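Daltitz Building, second floor break room and kitchen
Walk-through checklist, 8 September 2020

- [x] Exit door opens fully, no boxes in the way
- [x] Extinguisher gauge in the green, tag punched for May
- [ ] Outlet by sink trips on test. **Failed twice. Tagged out, work order 134.**
- [x] Smoke detector sounds on test
- [ ] Cabinet under sink: drain cleaner stored next to dish soap. **Move to locked closet.**

Hot water at the tap read 134 °F. Daltitz wants it lower for hand washing. Bredness has the heater contract and needs to turn it down before the next visit.
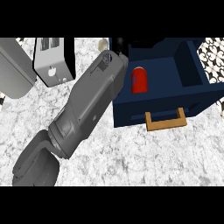 Floor mats are curling at the corners and two have lost their backing. Replace both. Wall shelf is rated for 200 lb and is well under that. For surfaces, the cleaning crew should note that white marble with gray veining, as shown, etches with vinegar or lemon cleaners. Use the neutral cleaner from Asamoah and wipe up spills right away.

- [x] Fridge door seals
- [ ] First aid kit: burn gel expired, eye wash missing
- [ ] Light over back counter flickers

Open items are due within 48 hours, except the outlet, which stays off until the electrician signs the tag.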